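Home Issues Authors Submit Search Log in

Cloltura Papers on Everyday Life
Posted 08/06/2018

4. What people call their leftovers

I came into this part of the study thinking it would be the dull bit. We had the diaries from 33 households in Milura and Ronder, we had 3727 separate words and phrases copied off jars, tins, envelopes and drawers, and I figured I'd sort them into kinds of objects (screws, buttons, fuses, and so on) and move along. That took me an entire September and I threw most of it out!

The trouble is that people don't name their small stuff by what it is. They name it by where it came from, or what they might do with it one day. "Crib" was a label in one Ronder kitchen, and it covered bolts, a hex key, a spare caster and the folded instructions. "Ask Dad" turned up in two homes on opposite sides of Milura. My coding sheet had no slot for either one, so I went back and recoded everything by the reason behind the name, as far as the diaries let me see it.

Storage with see-through fronts (Figure 2) gave me the shortest labels, and often no label at all. I'd half expected the reverse, with all those neat little fronts begging for tape. But the diary keepers told me they could just look, and when looking failed they pulled a drawer and poked through it. Opaque tins got the long names, with question marks and crossings-out, and those were a lot more fun to read.

Figure 2. Small-parts organizer with clear drawers, one pulled out.
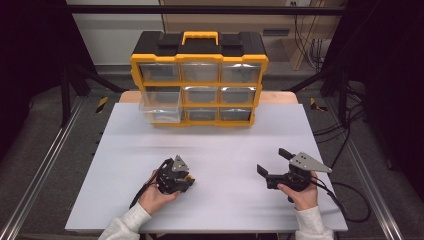
4.1 Names that outlive the things

Of the 420 diary entries that mention a label, the ones I kept returning to were about labels gone wrong. Someone writes "picture hooks," uses up the hooks, drops in a few dead batteries, and the name stays for years. Everybody in the house learns that the batteries live in picture hooks. A guest doesn't stand a chance.

I started out calling these errors, and my draft for the Mogensen workshop still does (sorry about that). I've stopped. A household that says "it's in picture hooks" and finds the battery has a system that works fine for the people inside it, and rewriting the label would mean teaching everyone again. In Milura one family did rewrite theirs, and the next two weeks of entries are mostly complaints.

Clear fronts (Figure 3) muddy this a bit, so I coded them separately. With the contents partly in view, a stale name gets noticed sooner, though noticed and fixed are very different things in these diaries.

Figure 3. Clear drawer fronts in a yellow frame.

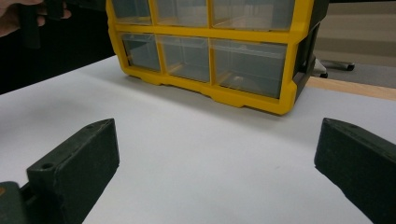
One diary keeper in Ronder objected to all of this when I sent the draft around, and wrote that a wrong label is simply a wrong label, that she'd been meaning to change hers since she moved in, and that I was making laziness sound clever. I've kept her note in the file and I think she has a point about the moving in. Several of the oldest labels came with the house, left by earlier owners, and I coded those as choices when they may only have been chores put off. Section 5 splits them out.

Related items
The junk drawer as a family archive
Handwriting on freezer bags: a Milura sample
Who puts the scissors back?
Notes from the Mogensen workshop on household words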